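Fislow Community Help
Property and Grounds > Paving and Sidewalks

Cracks in exposed aggregate paving next to an office building: repair or replace?

Asked in September | 3 answers | Status: Answered

Question

Our association is responsible for a ground-level office property on Doltidholm, including the paved walkway between the building and the curb. The paving is exposed aggregate concrete, poured 15 years ago. During the most recent inspection, a group of branching cracks was recorded in one corner of the walkway. The remainder of the surface is sound, and no panel has settled.

One contractor has recommended removing and replacing the affected panel at a price of 3330 dollars. A second contractor has recommended sealing only. The association would appreciate guidance on the following points:

Is sealing an acceptable long-term repair for cracks of this type?
Will a sealed crack remain noticeable in an aggregate finish?
Should the joints be resealed at the same time?

The walkway is a public route and must stay open during business hours.

Answer 1 (accepted)

The decision depends mainly on whether the two sides of each crack are level with one another. Place a straightedge across the crack at several points. If there is no difference in height, and the crack does not widen from one season to the next, sealing is generally acceptable. If one side has risen or dropped, sealing will not correct the trip hazard, and the panel should be ground down, lifted or replaced.

Branching cracks deserve more attention than a single straight crack. They may indicate shrinkage in the original pour, but they may also indicate a weak or washed-out base. Please ask the first contractor to state in writing why replacement was recommended. A contractor who has sounded the slab with a hammer and found hollow areas has a good reason. If no such test was made, request one before approving the work.

With regard to appearance, a sealed crack will remain noticeable. Gray sealant with matching sand pressed into the surface while it is still tacky gives the best result on speckled concrete. Replacement does not avoid this difficulty, as new aggregate concrete seldom matches a panel that has weathered for 15 years.

Joints should be inspected at the same visit. Sealant that has pulled away from either side should be removed in full and replaced over new backer rod. Do not fill an expansion joint with mortar or rigid patching compound. The slab must be free to move, and a rigid filler will lead to new cracks along the edges.

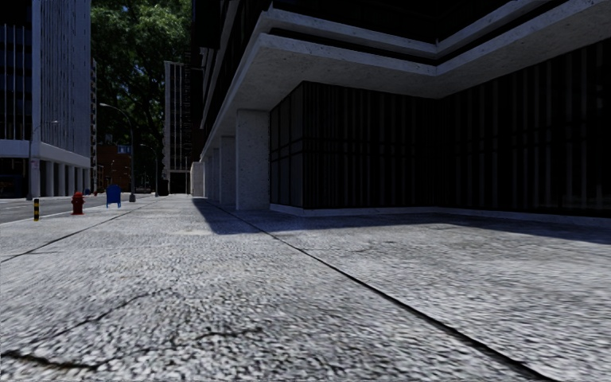
Aggregate concrete walkway with a long expansion joint and branching cracks (computer rendering).

Answer 2

The above is correct. Our office manages a comparable property, Sugawara Court, and chose sealing. The work was carried out in two halves, beginning at 7 in the morning, so that one side of the walkway was open at all times. Please confirm the curing time on the product label before removing the barriers. We were required to keep ours up for 20 hours, longer than the schedule had allowed.

It is also advisable to check the downspouts. Water discharging near a slab edge will undo any repair.

Answer 3

Replace it. Sealing is a waste of money in a cold climate. Amero Paving did ours and we have no complaints.

Comment on Answer 3

The question does not mention the climate. Members are asked to give reasons with their recommendations wherever possible.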